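Foro Casa y Cocina > Fregar y ordenar > ¿Paño o escurridor para la vajilla grande?
Página 1 de 1

lavadero_norte
Mensajes: 29
Buenas. Hemos cambiado la encimera y el fregadero nuevo es de una sola cubeta, sin escurridor incorporado. Con los platos de diario me apaño, caben en el lavavajillas. El problema son las fuentes ovaladas, los platos hondos de ala ancha y los boles de acero, que lavo a mano y no sé dónde poner. Tengo 50 cm libres al lado del grifo y nada más. ¿Escurridor de los de quitar y poner, o un paño extendido y listo?

tresfogones
Mensajes: 1000
Paño. Llevo toda la vida así. Lo extiendes, pones las piezas, y cuando acabas lo cuelgas. Un escurridor se queda en la encimera para siempre y acaba siendo un mueble más.

Mirta_del_6
Yo tuve uno de Zimholm, el plegable de dos alturas. Para platos llanos va bien. Las fuentes ovaladas no entran en las ranuras, quedan cruzadas y se caen. Lo regalé en septiembre y volví al paño.

olmo_seco
No estoy de acuerdo con lo del paño. El agua se queda debajo de la pieza, sobre todo si la pones boca abajo, y al día siguiente el borde huele a humedad. Además, si la encimera es de piedra con poro, la mancha de cerco no se va. Escurridor siempre, con bandeja debajo.

tresfogones
Eso pasa si dejas las cosas hasta el día siguiente. El paño es para media hora. Luego se seca con otro y se guarda.

olmo_seco
Media hora en teoría. En mi casa hay platos en el paño desde la comida hasta la cena.

lavadero_norte
La encimera es de cuarzo, según el de la tienda no tiene poro. Lo que me preocupa es más el sitio. Las fuentes son de mi abuela, cada una de un dibujo, y no quiero que vayan unas encima de otras mojadas.

Mirta_del_6
Entonces no las apiles y ya está. Lávalas las primeras, con el agua limpia, las secas y las guardas, y después pasas al acero. El acero aguanta que lo pongas donde sea.

cuarto_de_plancha
Yo hago lo contrario, primero el acero porque ocupa más en la pila y me estorba. Lo que sí recomiendo es un paño gordo. Los de algodón fino se empapan con dos platos. Los de rizo de Troder son feos pero absorben mucho. Lavadlos sin suavizante, que si no dejan de secar.

pilar_de_canto
Otra opción es la esterilla de silicona con canales. La mía es de Vilden, la compré en la ferretería Sepúlveda y se enrolla. Pegas: se le mete cal en los canales y hay que frotarla con vinagre cada semana.

olmo_seco
La esterilla me parece peor que las dos cosas. Ni absorbe ni escurre, el agua se queda en el canal.

pilar_de_canto
Si la pones con el borde hacia la pila, escurre. La mía tiene un lado abierto para eso.

lavadero_norte
He probado con el paño estos días. Conclusiones de momento: el fino no vale, doblado en dos mejora. Los boles de acero los seco enseguida porque dejan gotas marcadas, aquí el agua es muy dura. Las fuentes las dejo boca arriba y les paso otro trapo por dentro. Sigo dudando con los platos hondos, que boca abajo hacen ventosa con la tela.

cuarto_de_plancha
Los hondos, apoyados de canto contra la pared, con una esquina del paño doblada debajo para que no resbalen. O ponlos inclinados encima de una cuchara de madera, así entra aire.

tresfogones
Lo de la cuchara funciona. También con un palillo chino.

lavadero_norte
Probaré lo de la cuchara. Dejo foto de cómo queda el rincón junto al grifo con el paño de cuadros. El plato hondo de flores y las dos fuentes ovaladas son las piezas que me dan guerra, los boles de acero ya los tengo resueltos. 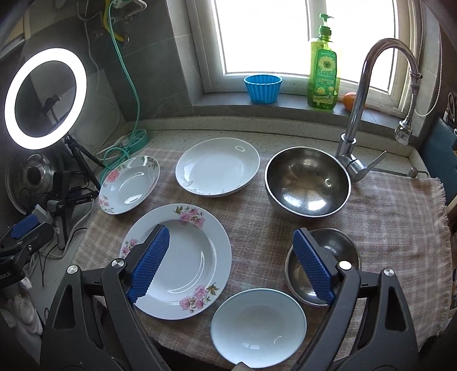 olmo_seco
Sigo pensando que con una rejilla baja encima del paño te quitabas el problema de la ventosa. Las de enfriar bizcochos sirven, tienen patas cortas y luego se guardan de pie en cualquier armario. Mídela antes de comprarla, que las hay que no dejan abrir bien el mando del grifo.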